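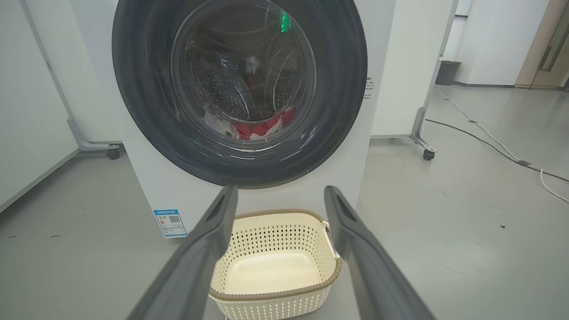

The Reltavley Tenants' Advice Service expects to extend its shared laundry scheme to a further 16 buildings by March, its director has confirmed.

Speaking at the service's offices, she said that demand had risen steadily among households without room for a machine of their own. "Residents were travelling across town with heavy bags," she said. "A number of them had simply stopped washing bedding in the winter."

Under the scheme, each building pays a yearly charge of £800, which covers repairs and water. The Grisis estate was the first to join, followed by Mollel Court.

Asked about complaints over night-time noise, the director accepted that opening hours had been set too generously. Rooms at Mollel Court now close at nine. "We should have asked the ground-floor tenants first," she said.

Applications from landlords remain open.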